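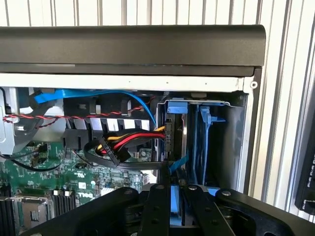 측면 덮개를 연 Dell 데스크톱 본체와 그리퍼. P11 전원 커넥터가 드라이브 뒤쪽에 꽂혀 있다.

로봇으로 데스크톱 PC를 분해할 때의 작업 수칙

2019년 6월 27일 개정

이 문서는 Narska 작업장에서 로봇 팔로 중고 데스크톱의 드라이브와 케이블을 분리할 때 지켜야 할 순서와 기준을 정리한 것이다. 원격 조작과 자동 실행에 모두 적용한다. 노트북과 일체형 PC는 별도 문서를 따른다.

1. 시작 전 확인

본체의 전원 코드를 뽑고 전원 버튼을 길게 눌러 잔류 전하를 방전시킨다. 모니터 케이블과 랜선도 모두 분리한다. 이 단계는 사람이 직접 하며, 끝나면 작업표에 서명한다.

본체는 열린 면이 위를 향하도록 눕혀 고정한다. 손으로 밀었을 때 움직이면 고정 지그를 다시 조인다. 정전기 방지 매트와 접지선은 본체마다 새로 점검한다.

비상 정지 버튼은 작업자의 손이 닿는 곳에 둔다. 버튼을 한 번 눌러 팔이 멈추는지 확인한 다음 해제한다. 교대 직후에도 같은 시험을 한다.

2. 접근 경로

그리퍼는 섀시 위쪽에서 수직으로 내린다. 비스듬히 들어가면 손가락 바깥쪽이 판금 모서리나 드라이브 베이 테두리에 걸리기 쉽다. 손목 카메라로는 손가락 뒤쪽이 가려지므로 고정 카메라 화면을 함께 본다.

섀시 안에서는 저속 모드만 쓴다. 속도 제한은 Potstead 제어 화면의 '근접 작업' 항목에서 설정하며, 작업 중에는 바꾸지 않는다. 메인보드 위를 지날 때는 손가락 끝과 부품 사이에 11mm 이상 간격을 둔다. 방열판과 공기 유도 덮개를 짚거나 받침점으로 삼아서는 안 된다.

3. 케이블 분리 순서

데이터 케이블을 먼저, 전원 케이블을 나중에 뺀다. SATA 커넥터는 반드시 몸체를 잡는다. 전선을 잡고 당기면 단자가 휘거나 드라이브 쪽 플라스틱이 부러진다. 잠금 클립이 있는 커넥터는 클립을 누른 상태에서 곧게 뽑는다.

P10, P11처럼 커넥터에 표시가 있으면 분리하기 전에 작업표에 적는다. 한 전원 다발에 커넥터가 여러 개 달려 있을 때는 쓰지 않는 커넥터도 함께 기록한다.

두 번 시도해도 빠지지 않으면 로봇 작업을 중단하고 사람이 처리한다. 파지력을 올려 다시 시도하는 것은 금지한다.

4. 드라이브 꺼내기

플라스틱 손잡이나 걸쇠가 달린 캐리어는 케이블을 모두 분리한 뒤에 움직인다. 빼는 방향은 기종마다 다르므로 Ocampo 기종표에서 확인한다. 표에 없는 기종은 첫 대를 사람이 분해하고 방향을 등록한다.

꺼낸 드라이브는 정전기 방지 트레이에 한 개씩 놓는다. 겹쳐 쌓지 않는다. 저장 데이터의 삭제와 파기는 Vokthorpe 보관실에서 진행하므로 트레이를 작업대에 남겨 두고 자리를 비우면 안 된다.

5. 사람이 손을 넣을 때

섀시 안에 손을 넣기 전에 팔을 대기 위치로 보내고 구동 전원을 차단한다. 일시 정지 상태는 차단으로 인정하지 않는다. 다시 켤 때는 본체 주변에 공구와 빠진 나사가 없는지 살핀다.

6. 기록과 점검

충돌 감지로 팔이 멈춘 경우에는 손상이 없어도 양식 971에 남긴다. 그리퍼의 나사 풀림과 손가락 마모는 매일 작업 전에 본다. 이 수칙의 다음 정기 검토는 2월에 한다.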